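Wakalell has opened preorders for the Hullura, a keychain virtual pet with a 1000-day growth cycle. It is the third handheld from the company and the first to drop the fixed evolution chart used in the Krishnan series.

The Hullura has three buttons and a monochrome screen. Growth depends on feeding times, sleep hours and how often the pet is cleaned, all logged by an internal clock that keeps running when the sound is off. The firmware holds 742 animation frames, up from 600 in the last Krishnan model. Two units can be linked by infrared to trade food items, but pets cannot be moved between devices.

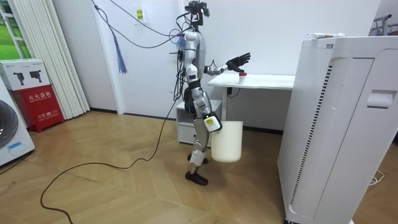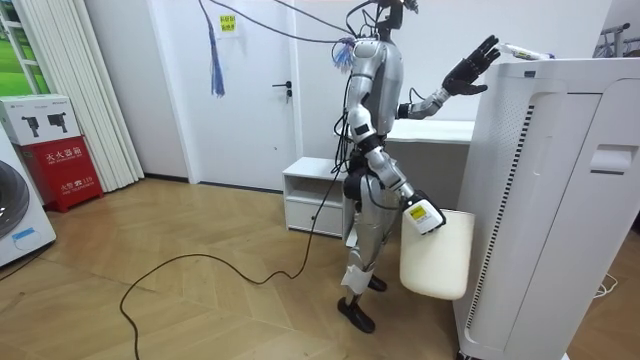
Wakalell has also changed how a pet asks for attention. The Krishnan models only beeped. On the Hullura, the pet first performs a short gesture, and the beep follows after two minutes if no button is pressed. Hunger is shown by a bounce and boredom by a slow turn. A request to play is a raised arm with the hand open and the fingers spread, much like the robot's in both photos, reduced to a sprite small enough to leave room for the status icons. Gestures can be turned off in the settings menu – the beep then comes at once.

Preorders are limited to 777 units in the first run, all with the gray shell. A green shell will follow in March through the Flirnmont store. Each unit takes one coin cell battery, and the save data is kept for up to 30 seconds while the battery is being replaced.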